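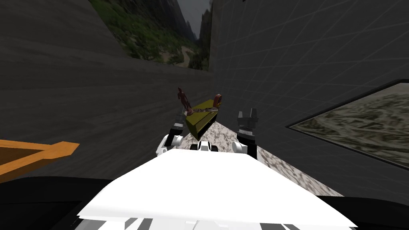 The Endeck patrol boat row, a thread

1/ Right, a few of you asked me to go through this properly after I moaned about it all evening, so kettle's on and off we go. Short version: Tadunent wants to buy six patrol boats, Endeck builds them, and Pradar (next door to Tadunent, shares the strait) would very much like that sale not to happen.

2/ The order itself is old news. It was signed under the last government in Endeck and everyone thought it had gone through on the nod. Then the export licence came up for renewal in December and the new trade minister didn't sign it. Didn't refuse it either! It's just sitting there.

3/ Pradar's line is that these aren't fisheries boats at all. They point to the deck mounting at the front, which the builder says is for a water cannon and which Pradar says would take a proper gun after a week in the yard. I've read both sides' notes on this and my feeling is the mounting would take either. It's a mounting.

4/ Tadunent's line is that Pradar has bigger boats already, bought from somebody else, and made no fuss about those. Fair point, that. Pradar's biggest is 2,130 tonnes and the ones on order would look like bath toys next to it.

5/ So why is Endeck dithering? Two things pulling opposite ways. The yard says 2,000 jobs hang on the order, counting suppliers. And Endeck is halfway through talks with Pradar on a gas pipeline it wants rather badly. Nobody in the ministry will say the two are linked, and I've not met a single person in that building who thinks they aren't. 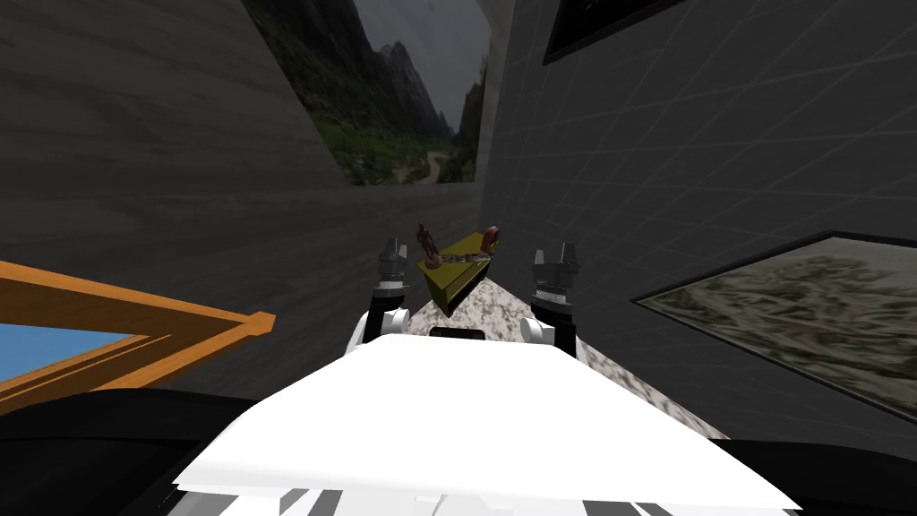
6/ The talks in December were meant to clear all this up, and both delegations spent two days telling the press they had nothing to hide and nothing to give away. Hands in the air the pair of them, like those two grippers with their fingers pointing up, one a touch lower than the other. If you want to know which is Tadunent I'd say the lower one. They've already offered to let inspectors aboard once a year, and they got nothing back for it.

7/ The inspection offer deserved far more attention than it got, by the way. It's in the annex, which runs to 77 pages and was put up online late at night with no summary (thanks for that). Gordon Li flagged it to me or I'd have missed it completely. Inspectors could look at the mounting, the radar and the stores, but they'd have to give notice first. How much notice? Left blank. There's a literal gap on the page where the number should go.

8/ I think that gap is where a deal gets done, if there's one to be had. A few days' notice and Pradar can tell people at home it won something. A few months and it's worthless, and they'd be right to say so.

9/ What I don't think will happen is a flat ban. Ankit Bhatia has been saying for ages that Endeck's export law doesn't let a minister block a sale just because a neighbour objects; there has to be a finding that the kit would be misused. I went and looked, and he's right as far as I can tell (not a lawyer, please don't write in). There's no such finding. There isn't even a draft of one.

10/ So the minister can sign, or she can carry on not signing and hope Tadunent gets fed up and shops elsewhere. The second one costs her nothing with Pradar and quite a lot at the yard gates.
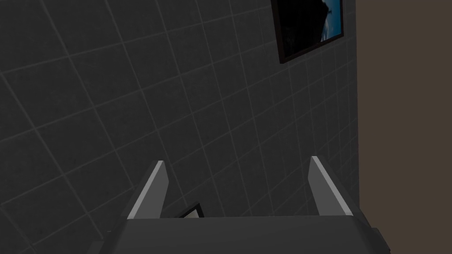 11/ Ravinder Perron replies that I'm being too kind to Tadunent, and that a government serious about fishing would have put the boats under its fisheries office and not under the navy. Yes, OK, that's a good one and I should have had it in. Their answer is that the fisheries office has no crews trained for anything this size. It might even be true, but they could have said so at the start and they didn't.

12/ Colleen Lavoie wants to know if the deposit has been paid. It has, the first part anyway, and the contract says Endeck has to hand it back if the licence lapses. With interest! I'd love to see the finance ministry's face.

13/ Next thing to watch is the committee hearing on the licence, where the yard's people are down to speak first and the Pradar ambassador has asked to send a letter. I'll be following it with a sandwich and will add to this thread if anything gets said worth typing out. Going to bed now, replies are open, be nice to each other.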